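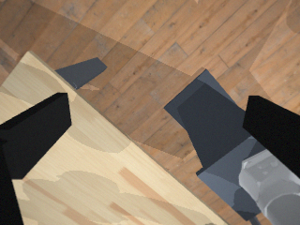 *Last updated: 2019-10-21 (fixed the numbers in the gain section, added the bit about shadows)*

Quick one tonight, been at this since lunch and I want it written down before I forget which config was which.

So. Wrist camera view in the sim, two-finger gripper, wide open. Took me most of the week to get a wrist view I trust. The question I started with back in May was simple: do I keep the Pledgate fingers or go to the Standwood ones? Same arm, same table, same controller. Only the fingers change. Should be easy. Was not easy.

## Why the sim at all

Swapping real fingers takes me forever and I strip a screw every second time. In the sim it's one line in a file. Also Esben Dalsgaard kept telling me my real numbers were garbage because I nudged the camera mount between runs, and he was right, annoyingly. Sim camera stays where you put it.

Downside -- contact in the sim is a polite lie. Friction especially. So I'm only using it for reach, timing, and what the camera can see past the fingers. Grip force I'll do on the bench later.

## The view past the fingers

This is where I changed my mind. I'd been thinking about fingers purely as things that squeeze. But with the camera on the wrist they're also two big black shapes sitting in your image all the time, one from each side, and every pixel they eat is a pixel you can't detect anything in.

The black ones are nice for masking. No texture, hardly any shading, so I threshold them and move on. My older gray set was a pain, kept blending into the arm base. With black, left finger over pale wood is a dead easy edge. Right finger is harder, it overlaps the blue-gray base and part of that is in near-black shadow. The mask bled into the shadow in 11 of my first 100 frames. Tightened the threshold, got it down to a couple. Good enough.

The Pledgate pair masked fine too but they're longer and they hide more of the middle when closed. Standwood shorter, stubbier, more table. Point to Standwood.

## Shadows, ugh

Spent way too long on this. I turned on the sharp shadows in the renderer becuase I wanted it to look like a real room with a window, and now I have rounded gray blobs all over the tabletop. My blob detector loves them. It reported objects on a table with nothing on it. Confidently.

Then there are the reddish streaks on the wood. Four of them, slanting along with the table edge. Detector likes those as well. I tried:

- subtracting a reference render. Works until the wrist moves at all
- hue only, no brightness. Kills the gray shadows, keeps the streaks
- hue plus a minimum size. Better
- turning the shadows off. Cheating

Going with the third. Hajar Belhaj suggested using depth instead and skipping color completely, and yes, probably, but my depth camera on the real rig is terrible at close range so I don't want to lean on it in the sim and then get a nasty suprise. 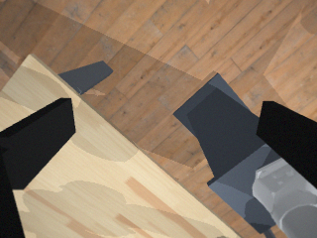
*Wrist cam, gripper open, nothing between the fingers.*

## Controllers

I ran both finger sets on two controllers. The Finano one I've had forever, and the Núñez one Esben lent me. Both simulated the same way, position targets in, joint commands out.

Hold-still test first. Just park the arm over the table, fingers open, and see how much the picture wanders. I like this test because it's stupid. No grasping, no objects, nothing to argue with. You pick a feature that isn't going anywhere -- I used the gray plank end up near the top, plus the corner of the tabletop -- and track it.

Finano: small drift, slow, always the same direction. Looks like gravity comp being a hair off for the heavier fingers. Changed the payload mass and it mostly went away.

Núñez: no drift but a tiny buzz. I had gains way too high. Dropped them and it calmed down, at the cost of a slower settle. Settle time after a short move, average of all runs: 157 ms on the Finano, a bit worse on the Núñez after I'd softened it. Before softening it was faster but I wouldn't put that on real hardware.

Total frames logged for all of this: 1,138. I looked at maybe a third by eye. The rest got the tracker and a prayer.

## Where I'm at

Standwood fingers, Finano controller. Not a landslide. If you need the long reach, like into a bin or something, the Pledgate ones are still what I'd grab, and I'm keeping them in the drawer.

Things I still haven't done:

- closing speed, both sets
- anything at all with an object in the gripper
- camera tilted down a few degrees more. I'm spending a lot of pixels on floor and I don't need to look at floor
- real bench repeat, with the mount glued this time

Floor thing bugs me the most. The table only gets the lower left of the view at this pose and most of the rest is planks and the arm base. Pretty planks. Useless for picking. Probably I rotate the wrist and start the masks over, ugh.

Config files go up once I clean out the hardcoded paths. If you've used the Núñez with light fingers and have gains that don't buzz, send them over please.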